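Clearing the Shelf, Part Two

I got through the bottles this week. Most are going to the Kotora swap in November, and the buyer there wants aluminum only. The red Coca-Cola one stays. I like the white lettering down the side and the little drawings under it, which look like a skyline to me. The bare metal rim at the base is my favorite bit.

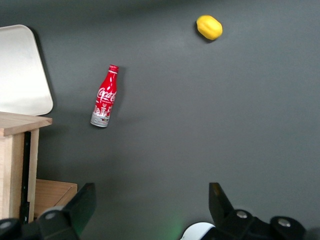
What's left

The Lida glass set, 108 caps and one box I haven't opened. The lemon goes back in the kitchen.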